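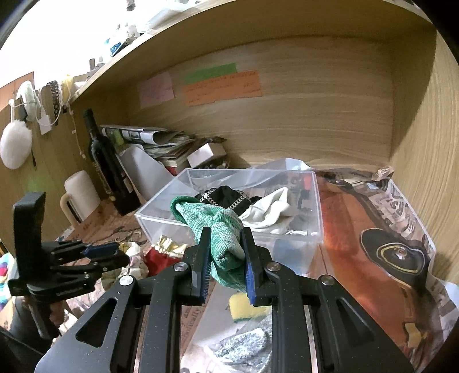

Sólveig Ladefoged wrote on the back of her feedback card that she had gone thirty years thinking she couldn't sing, and that after the second evening at Drumen she went home and sang the alto line of the Bach to her dog, all the way through, twice. She also wrote that the chairs are terrible. Both points are taken up further down!

This is the second progress report on the Drumen Evening Choir, covering the stretch from the end of summer up to November. The first report was mostly plans and a budget. This one has singing in it, which makes it a lot more fun to write.

Where we are

We started the season with 11 singers and hoped for 20 by November. We have 45 on the register. I checked it twice against the sign-in sheets before putting it in here. Not all of them come every time, and in the school vacation we had an evening that was nearly all sopranos, but the growth is real and most of it came by word of mouth. The posters we budgeted for brought in a few people in the first weeks and I don't plan to print any more.

The grant was given for adults who have never sung in a group, or who stopped at school and never went back. By that measure we're doing well. On the sign-up form more than 20 people ticked "never" next to choir experience, and several others wrote in things like "was told to mouth the words." There is no audition and there won't be one.

What we've been singing

We open with rounds, since you can get a good sound out of a round within ten minutes and people stop being scared of their own voices. After that come folk songs in two parts, and then the big piece for the winter, a Bach chorale in four parts. I know that in the application I said we would leave Bach until spring. The altos asked for it. Chidubem Edet, our music director, wrote out practice copies with each part in larger print, and we took it one phrase at a time with the piano playing everyone's notes underneath.

The first full run without the piano was in October. The basses came in a bar early, the tenors followed them out of loyalty, and we still finished on the right chord. There was a lot of shouting and clapping afterward. Chidubem had us sit down and sing it again, quietly, and the second time it was really lovely - I wish I had recorded it.

The tenors are still thin. We have two regulars and a third who works shifts. A few of the lower altos have been helping out on the tenor line and say they like it down there, so for now we're seating them together at the end of the second row.

The hall

We moved from the reading room to the main hall at Narus when we outgrew the first space. The reading room was carpeted and swallowed everything. The hall has a wood floor and a high ceiling, and the first time we sang in it people stopped and looked up. It costs more per evening, and the difference is on the budget sheet under Rent. We covered it this quarter out of the printing money.

Heating has been the main headache. It goes on at 6 p.m. and the hall is only comfortable by the time we break for tea. Narus has agreed to switch it on an hour earlier from now through the end of winter at no extra charge, which was kind of them.

The chairs: yes, they're terrible. They tip you backward, and you can't breathe properly sitting in them. We now stand for the warm-up and for any full run, and sit on the front edge for learning notes. Anyone who needs a proper chair gets one of the padded ones from the office. I have asked what a set of stackable straight-backed chairs would cost and would like to talk about that before the next payment, if there's room for it.

Music and materials

The folders arrived late but complete. The folk song set came from Drakau, with a license that lets us copy for members, so nobody has to share. Two singers asked for the words without the notes and we made a sheet for them, and then half the choir wanted it too.

Practice recordings have been the best small thing we've done. Chidubem plays and sings each part slowly, and people listen in the car or while cooking. You can hear which parts have been listened to and which haven't (second sopranos, I say this with love).

Money

Spending is on track overall. Rent is over, printing is well under, and piano tuning came in as quoted. The tea fund pays for itself through the jar by the urn. The full sheet is attached with receipts.

What comes next

The winter sharing is set for the last rehearsal before the break, at 7 p.m. in the hall, with family and friends invited. It's an informal program, the rounds first with the audience joining in, then the folk songs, then the chorale. You'd be very welcome and I'll save you a seat - a padded one.

After the break we want to try a short daytime session for people who can't get out in the evening. Six have already put their names down. I'd also like to find a deputy for Chidubem, who hasn't missed an evening so far and ought to be able to catch a cold like anyone else.

Still to do before the next report: the spring song list, the chair quote, and a new music stand, the old one having finally lost its foot.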